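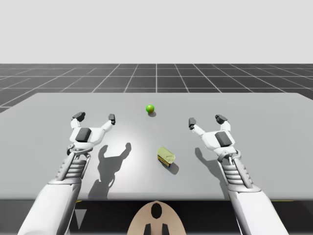 A small green ball and a can on a gray tabletop, with a robot gripper on either side.

Before you sign up for another brain training app

By now most families in the Flekstead support network have seen the flyer for Nosex, the tablet program that promises to build "daily living skills" in adults with developmental disabilities. Several of you have asked whether it is worth the money. I have spent more evenings than I planned reading what the company puts out, and my short answer is that I would wait.

I should say where I stand. My brother is in his forties and has an intellectual disability, and over the years our family has paid for a weighted vest, a listening program with special headphones, and a set of colored lenses. He liked the headphones. I can't point to anything he could do afterward that he couldn't do before, and the listening program cost more than his winter coat, boots and bus pass put together. So I come to these things in a bad mood, and you can adjust for that.

The Nosex materials lean hard on one study. It had 9 participants, and 8 of them "showed improvement." That sounds wonderful until you look for what improved. As far as I can tell, they got better at the games in the app. They sorted pictures of groceries faster and matched coins with fewer mistakes. Anybody who plays the same game every day for weeks gets faster at it. What I want to know is whether a person who sorts grocery pictures on a tablet then has an easier time in a real store, with a cart, a list and a line of people behind them. The study doesn't say. There was also no comparison group, so we can't tell how those same people would have done with a staff member and a deck of cards.

Then there is the phrase "100 percent personalized." I wrote to the company and asked what gets personalized. The reply said the program adjusts its difficulty to the user's score. Fine, but plenty of free games do that. It does not know that your daughter hates the sound of a buzzer, or that your son will quit anything that starts before breakfast.

I also asked about using the program with people who have hearing loss or limited use of their hands. The answer was that these features are "on the roadmap." A fair number of people in our network have one or the other, and they would be paying full price for a roadmap.

Some of you will remember Rinix, the picture schedule service that a lot of us joined. It was a decent product. Then it changed its plans, the cheap version went away, and families who had put months into building schedules found they couldn't print them without upgrading. I am not saying the new company will do the same. I am saying to ask, before you type in a single thing, whether you can take your material with you when you leave. Ask in writing and keep the answer.

The defense I hear most often is that it can't hurt. I don't buy that. Money is tight in most of our homes, and hours are tighter. Time on a tablet comes out of something, and for my brother it would come out of the Wednesday cooking group at the Amegashie Center. He is learning to make a grilled cheese there. It is slow going - he has been at it since December - but it happens at a stove, and the stove is where he needs the skill. If a program wants to replace that, it should have to show me more than a bar chart.

To be fair, I have talked with 2 families who use the app and are happy with it. One mother told me her son asks for it, and that it gives the house a calm half hour before dinner. That is a perfectly good reason to have it. I would just call it a game he enjoys and compare its price with other games he might enjoy. The subscription runs several times what most of those cost, and the word "therapeutic" seems to account for a good part of the difference.

If you are still thinking it over, get the monthly plan and stay away from the yearly one. Pick one real task before you start, something like setting the table or paying for a soda, and write down how much help the person needs with it. Look again when the month is up. Don't go by the score on the screen. Talk to your support coordinator too, and find out whether the cost would come out of funds you could use for something else, such as respite hours or a job coach.

The company has offered to give a free demonstration at our next family evening. I am in favor of letting them come, provided questions are taken from the floor and there is no sign-up table by the door. If you have used the program, for a week or a year, please send a note to the newsletter box and say what changed at home and what didn't. Complaints and praise will both be printed, and we can leave your name off if you prefer.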